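Notebook, Drallau bench, February
Kept by L. Trummer. Entries also read by E. Fabbri, M. Lapiņa and G. Sala.

Purpose of this entry: to record the comparison between the two ways of choosing training demonstrations for the bimanual tabletop policy, and to note what must be settled before the numbers go into the group report.

Background. The policy trained in the autumn used every demonstration we had accepted. Maarja Lapiņa proposed that a smaller set, chosen for variety of approach direction, would do as well and would train in less time. Her selection script (called Index in the repository) ranks each demonstration by how far its wrist path lies from those already chosen. The present test compares a set of 200 demonstrations picked by Index with a set of the same size drawn at random. Network, learning rate and number of training steps are the same in both.

Table layout. The back row holds the jug, the drawer box, the cup with the utensil, and the pink tray. The white board stays in front of them. Small items go to either side of the board and may be moved between trials within the limits on the layout sheet. The drawer starts open for the group A tasks.
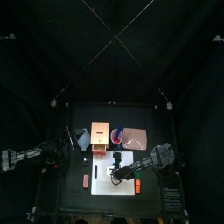 Fig. 1. Both arms over the table, drawer open, group A layout.

Procedure. Each trial starts from the home pose and ends on success, on a stop by the operator, or on the time limit. Evaristo Fabbri ran the trials and did not know which set had produced the weights he was loading. I scored from the recordings. Where his note at the bench and my score differed, Gualtiero Sala made the decision. He was asked to do so in 3 trials, all of them drawer tasks in which the handle had moved but the drawer was not fully shut. The written rule now says that a visible gap is a failure.

Result. The Index set reached 83 percent over all tasks. The random set was lower on every task in which both arms must work close together, and level with it on the single-arm tasks. I regard the second finding as the more useful one. Variety in the wrist path appears to matter where one arm limits the room of the other, and the cup tasks are the clearest case. The gripper has to come down almost straight, and the utensil leaves it very little space at the rim.
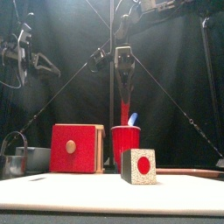 The failures with the random set were mostly of one type. The arm came in at a slant, touched the rim, and carried on with the planned motion as if the grasp had been made. The Index policy made the same error less often, and in several trials it backed off and tried again. Retries are not scored separately at present. Lapiņa has asked for a column for them, and I agree. It should be added before the next block so that the earlier recordings can be rescored in one pass.

A caution on the comparison. Only one random draw was made. A reader may fairly object that it was an unlucky one. Two further draws are to be trained, and no claim about the size of the difference should be made outside the group until they have been tested.

Calibration was checked before and after the block. The left arm was within tolerance both times. The right arm had drifted by 2 mm at the far edge of the table in the second check. I have not removed any trials on this account, since the order of the two policies was mixed throughout, but the drift is to be reported. Fabbri will repeat the check at the halfway point from now on.
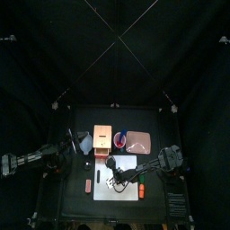
Drallau notebook, vol. 3, p. 83

Group B tasks. The bag was added to the item list at the request of Lino Caruso, whose own method (Bellini) was written with soft items in mind. Neither of our training sets contains a demonstration with a bag, so these trials are kept out of the totals above and are stored in their own folder. Caruso is to supply his weights through the Tultov share. They should be run under the same blind procedure, with Sala loading the files.

Open items
Train and test the two further random draws (Lapiņa).
Add the retry column and rescore (Trummer).
Halfway calibration check, right arm first (Fabbri).
Send the drawer rule to Caruso before his block starts.
Ask Sala whether the time limit for group B should be longer. The present limit was set for rigid items only.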